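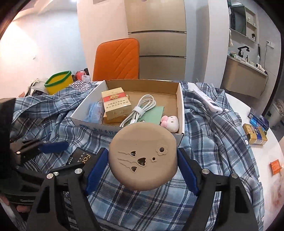

by Benavides

Tindia Craft Fair: Questions We Get From New Sellers

Hello and welcome! If you've landed on this page you're probably thinking about taking a table at the fair for the first time, and I'm so glad you are. I answer most of the seller mail, and these are the things people write in to ask, more or less in the order they tend to ask them.

What can I sell?
Anything you made yourself, or designed yourself and had a hand in finishing. We have potters, knitters, soap people, card makers, and a growing row of 3D printing sellers with ornaments and trinket boxes and the like. If you print from somebody else's design, please check that the license lets you sell it and bring a copy along. We don't take resold goods, even very pretty ones.

How big is the hall, and will anyone come?
The Sesport hall isn't huge, but it fills up nicely. Last October we had 1,674 visitors through the door, which was our best year yet (and the parking lot knew it!).

What does a table cost?
A full table is $60 and a half table is $35, paid when your spot is confirmed. If you need to cancel, tell us at least 5 days ahead and we'll refund all of it. After that we really can't, as the hall has to be paid by then.

Can I share a table with a friend?
Of course. Up to two sellers per table, and you each fill in your own form so both names go on the floor plan. Please agree between yourselves who gets which end before you arrive – I have refereed that conversation at seven in the morning and would rather not do it again.

Do I need to bring a tablecloth?
Yes, please. Something plain usually shows off small pieces best, though I've seen patterned cloths look lovely under pottery. It should reach the floor at the front so you can tuck your boxes underneath.

How do I price my work?
Oh, this is the big one. Add up your materials, put a fair hourly figure on your time, and then look at what similar things go for. New sellers nearly always charge too little. Put a price on every piece, too. Plenty of shy shoppers will walk away before they'll ask.

Can I take cards?
You can, and you should. The hall has Wi-Fi but it gets slow by noon, so most of us use our phones. Bring some small bills as well.

How should I pack things that break?
Flat pieces travel well standing on edge with paper between them. Use more small boxes and fewer big ones, and keep the empties for the trip home.

When will I hear back?
We go through the forms in the order they come in, and you'll get an email from us either way. Check your spam folder before you worry, and if there's still nothing after two weeks, write again and I'll go looking for you.

Page updated 22/12/2023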